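The year I gave up the spare room

My grandmother's house was built in 1945, and the room at the back has been a sleepout, a sewing room, a place for drying chillies and, for one long summer, home to a cockatoo called Dabbas. When I bought the place from my uncles, I decided it would be the office. A proper one, with a door.

I lasted two winters in there. It faces south, it gets no sun after breakfast, and the only power point is behind the wardrobe. By March I was back in the kitchen with my laptop wedged between the toaster and the fruit bowl, and I've been asking other people where they work ever since (I'm very nosy, it's a perk of the job).

Siham Saab does the books for three bakeries from her laundry. She put a plank over the trough, the dryer keeps her feet warm, and the kids don't come in for fear of being handed something to fold. Walid Aoun tried the garage, then the caravan, then his brother's garage. He's now at the dining table and has bought everyone else in the house headphones.

What struck me was how little anyone cared about the desk itself. I'd been agonising over timber samples for weeks! Cường Trương, who translates legal documents and is the tidiest person I've ever met, told me he picked his table for its colour and nothing else. "I look at it nine hours a day," he said. "Why would I want brown?"
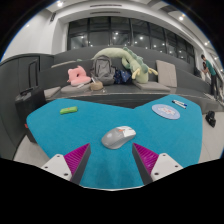
Bold colour, a few small things: a grey and white mouse on teal blue.

I went home and looked at my own table, which is brown, and felt a bit flat about it.

So I painted it. Randa Awwad at the hardware shop talked me out of the cheap enamel and into a tin of something with a ridiculous name, and with brushes, sandpaper and a new lamp the whole thing came to $468. That's a lot for a table I got off the nature strip. Most of it was the lamp, if I'm being fair - I'd seen it in a window and lost my head.

The colour is a kind of mustard. My mum calls it baby food. I've put it under the kitchen window where the fruit bowl used to live, and in the mornings I can see the lemon tree and next door's cat having a go at the magpies. The bills live in a biscuit tin underneath.

As for the back room, the chillies have gone back in. They're strung across from the curtain rail to the wardrobe, and my aunt has already been around to tell me I've hung them too close together.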